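Closet Notes from Flutside

May has finally warmed up, so I've started the big seasonal swap, the one where the heavy clothes go away and the thin ones come out looking like they slept in a suitcase. I put it off every year! The bedroom closet in our place on Parry was built for someone who owned two coats and a hat, and I own a bit more than that.

My rule is that everything goes through my hands once before it gets packed. Pockets, cuffs, underarms, neckline. I don't try anything on, that way I'd still be at it in July. 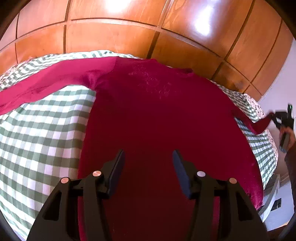
Moths are the thing I get the most mail about. After I wrote about cedar last fall, 491 of you opened the newsletter and it felt like half of you wrote back (keep it coming, I read them all). The short version is that cedar smells lovely and does very little once it gets old. Washing does more. Moths go for sweat and food and skin, so a sweater you wore twice and folded up "clean enough" is the one they'll pick.

So I wash the whole lot first, cool water, a small squirt of plain wool soap, and a 30 minute soak for anything knitted. No wringing. I roll each one up in a towel and kneel on it, then dry it flat with the window open. If you've got a dryer with a gentle setting and you trust it, good for you - I lost a cardigan that way and I'm still sore about it. 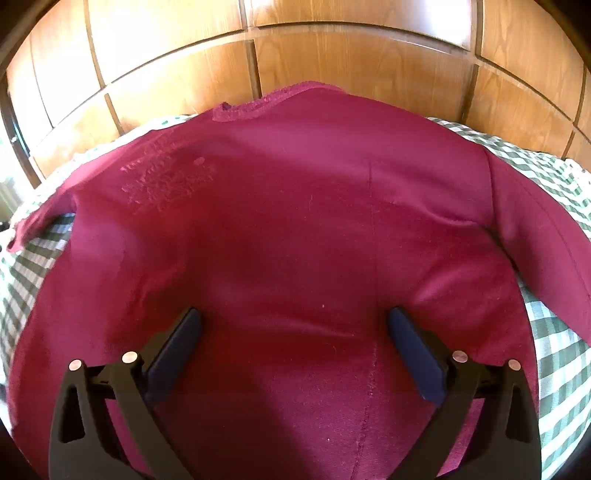 For storage I've gone back to cotton bags. I tried the vacuum kind from Haltska two winters ago and the creases took until Christmas to drop out. The cotton ones came from the Nudumau market, around 60 cents each if you buy a stack, and they have a drawstring so I can peek in without unpacking the lot. I write what's inside on a scrap of masking tape. Heaviest things at the bottom, and one sweater stays out for cold evenings on the porch.

Next month: sandals, and what to do with straps that have gone stiff. Send me your tricks before then, please, mine are all bad.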